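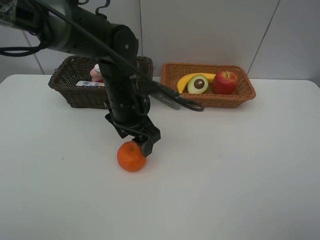 Guardar fruta em casa é um assunto em que toda a gente tem um truque e poucos o experimentaram duas vezes seguidas. Eu própria andei anos a embrulhar pés de banana em película aderente porque li algures que resultava. Depois há o cesto da fruta, que aparece em todas as listas de dicas de cozinha como se fosse um método de conservação. Uma banana, uma maçã vermelha e meio abacate juntos num cesto de vime ficam bem em cima da mesa, mas são três frutos com necessidades bem diferentes, e o abacate, depois de aberto, já nem devia contar como fruta de cesto. O que se segue é o que faço agora, com as dúvidas que ainda tenho.

Passo 1. Separar o que ainda amadurece do que já não amadurece

Bananas, maçãs, peras, pêssegos, abacates, mangas e kiwis continuam a amadurecer depois de colhidos. Laranjas, tangerinas, uvas, morangos e cerejas, não. Um morango branco na ponta vai continuar branco na ponta, por mais sol que apanhe na bancada.

Os primeiros podem ficar fora do frigorífico até estarem no ponto. Os segundos compram-se prontos a comer, e o frio só lhes prolonga a vida. As tangerinas aguentam uns dias ao ar, desde que a cozinha não seja um forno. Em agosto a minha é, por isso vão para a gaveta de baixo.

Passo 2. Não lavar tudo à chegada

Há quem jure pelo banho de vinagre mal se chega do mercado. Não digo que não sirva para nada, mas o que estraga as bagas guardadas é sobretudo a humidade, e pouca gente tem paciência para secar framboesas uma a uma. Lave na altura de comer. Se insistir no vinagre, passe depois por água limpa e seque muito bem sobre um pano antes de fechar a caixa.

Passo 3. Usar dois recipientes

Um para a fruta que está a amadurecer, outro para a que já está pronta. Servem cestos, taças largas ou um tabuleiro velho. O importante é o ar circular e não haver três camadas de pêssegos a esmagar a de baixo. Desconfie das fruteiras de vários andares: a última que tive, comprada na Mangubat, tinha um andar do meio onde não cabia uma mão, e era lá que eu encontrava os limões com bolor.

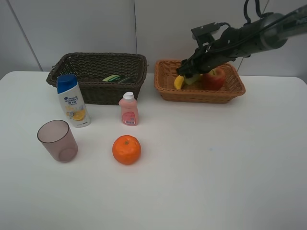
Cesto escuro à esquerda, cesto claro à direita, com espaço entre os dois.

Quem tem a bancada pequena pode fazer o mesmo com um único recipiente, pondo à frente o que é para comer primeiro. Funciona pior – acaba-se sempre por pousar as compras novas por cima.

Passo 4. Acelerar só quando é preciso

O saco de papel com uma banana lá dentro é dos poucos truques populares com explicação decente. A banana liberta etileno, o saco retém parte dele e o abacate duro amolece mais depressa. Feche o saco dobrando a boca, deixe-o à temperatura ambiente e verifique todos os dias, carregando de leve junto ao pé. Os meus abacates costumam demorar 4 dias sem saco e 2 com ele. É a minha cozinha e são os abacates que compro, portanto não tome isto como tabela.

Micro-ondas e forno não amadurecem nada. Amolecem a polpa, e o abacate fica mole e a saber a verde.

Passo 5. Levar ao frigorífico na altura certa

Quando a fruta chega ao ponto, o frio trava-a. A casca da banana escurece, o que assusta quem nunca experimentou, mas por dentro continua comestível. Pêssegos e mangas ainda duros é que não devem ir: ficam farinhentos ou sem sabor, e depois não há remédio.

Fruta cortada vai sempre para o frio, tapada. No meio abacate, deixe o caroço se quiser, mas ele só protege a parte em que toca. Umas gotas de limão e película encostada à polpa fazem mais. O castanho que aparecer à superfície raspa-se com uma faca. 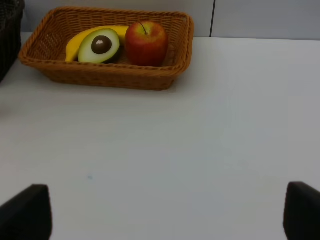 E os produtos que prometem conservar a fruta?

Experimentei as saquetas Etilum, que prometem fruta fresca durante até 45 dias. A embalagem não diz que fruta nem a que temperatura, e para mim isso devia bastar para pousar a caixa. Comprei-a na mesma. Pus uma saqueta na gaveta das maçãs e deixei outras maçãs, do mesmo saco, na gaveta ao lado. Não dei por diferença nenhuma. Pode ser que numa câmara de armazém, cheia e fechada, a história seja outra; a minha gaveta abre-se várias vezes ao dia.

As caixas Flistum, com grelha no fundo, pareceram-me mais honestas. A grelha afasta os morangos da água que vão largando. Uma folha de papel de cozinha dobrada no fundo de uma caixa vulgar faz quase o mesmo, desde que se troque quando fica húmida.

O site da Govden fala de um inquérito a 2195 casas em que os clientes «notaram menos desperdício» com os tapetes de gaveta da marca. Notaram em relação a quê? Procurei as perguntas do inquérito e não as encontrei. Se alguém as tiver, deixe a ligação nos comentários, que eu leio e corrijo o que for preciso.

Última atualização: 14 de agosto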